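Kusent Tribunal Appointments Dataset
Version 3, data card

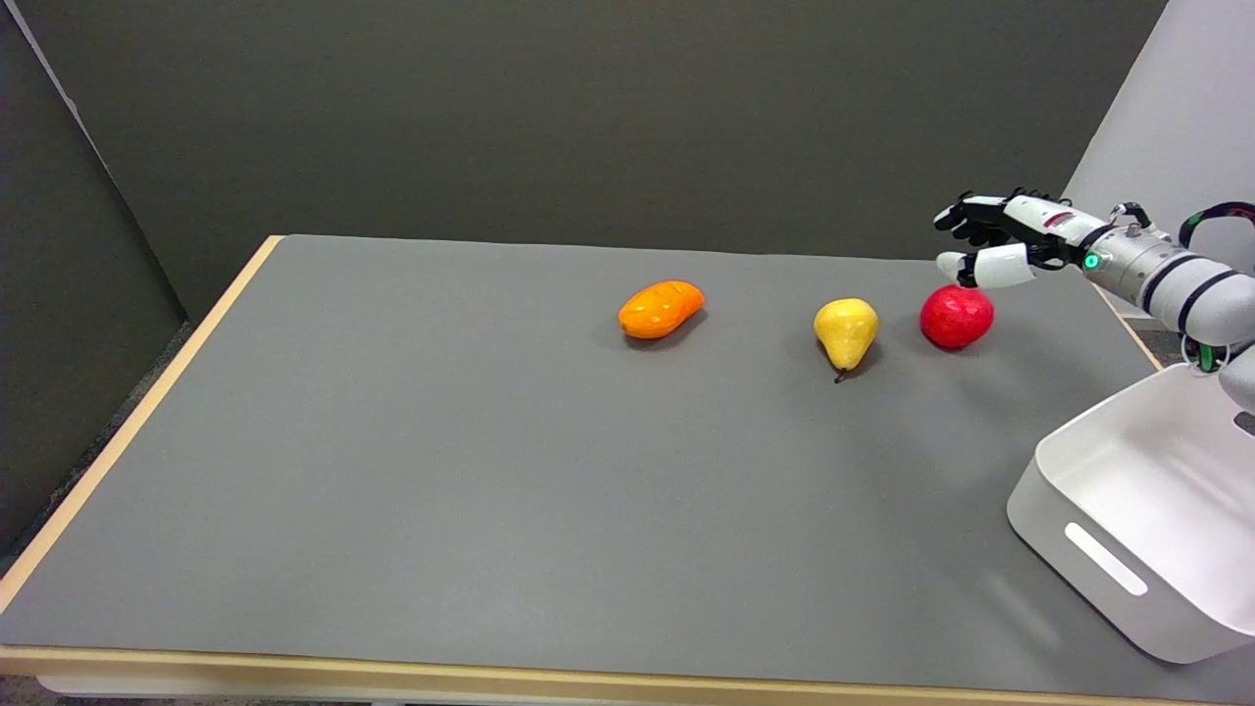 Legal data / Courts and tribunals

Summary

Kusent is a table of appointments to intellectual property tribunals and appeal boards. Each row is one appointment of one member to one seat. The current version covers 16 bodies. It was put together from official gazettes, annual reports and the bodies' own notices.

The table records who was appointed, to which seat, under which rule, and how the seat was left. It does not cover case outcomes. Those are in a separate set, Dositz, which uses the same body codes and can be joined on body_id.

Files

appointments.csv, the main table
bodies.csv, one row per tribunal or board
rules.csv, the statute or rule each appointment was made under
changes.txt, edits since version 2

All files are UTF-8, comma separated, with a header row. Empty cells mean the source did not say. The value "none" means the source said there was none.

Main fields

appointment_id: stable across versions, never reused
body_id: key into bodies.csv
member_name: as printed in the notice, with titles removed
seat: chair, vice chair, technical member, legal member
start_month, end_month: month precision only
rule_id: key into rules.csv
prior_post: last judicial or public post named in the notice
exit_type: term ended, resigned, removed, promoted, died, unknown
acting: yes or no

Acting appointments get their own row even when the same person was later confirmed. If you want to measure how long a seat stood vacant, decide first whether an acting chair counts. The vacancy script treats the seat as vacant unless you pass --count-acting.

How it was coded

Two coders read each notice separately. Where they disagreed, Josiane Mallet made the final call and left a line in the notes column. Most disagreements were over prior_post, where a notice listed several posts without saying which came last.

A random sample of 100 rows was checked again against the source before release. Corrections are listed in changes.txt.

Known problems

Notices from before the gazettes went online are patchy. Technical members are missing more often than chairs.

Names are not matched across bodies. A person who sat on two boards appears under whatever spelling each board used. The Hodoroagă name matching list fixes part of this but has not been merged.

When a rule was struck down or suspended by a court, rule_id still points to the rule as it stood on appointment. See the status column in rules.csv.

License and contact

Free to reuse with credit to the Hunormont legal data group. Please send corrections with a copy of the notice or a page reference. The next update is planned for March.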